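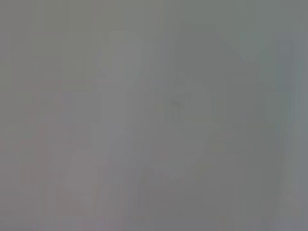 Brenda Paredes asks whether the bell settings have to be entered again for every feast day. They do not. Save the day once as a template and Clikov will offer it the next year.

4.3 Setting up a procession day

1. Open Calendar and select the feast day. For movable feasts, check the date against your own church calendar first.
2. Choose Procession, then enter the start time and the time the doors open.
3. Under Bells, pick a pattern. The long peal runs for 900 seconds.
4. Add the stops in walking order. Each route can hold up to 27 stops.
5. Press Save as Template and type a name.

Note: Templates made before version 11 have no field for the closing prayer. Open the template, add the prayer time by hand and save it again.

Caution: Do not change the bell pattern while a peal is running. Press Stop and wait for the green light - the striker needs to return to rest.

If the procession goes out by one door and comes back by another, enter both under Doors. Leave Return blank if the service ends outdoors.

4.4 Printing the order of service

1. Select the saved day and press Print.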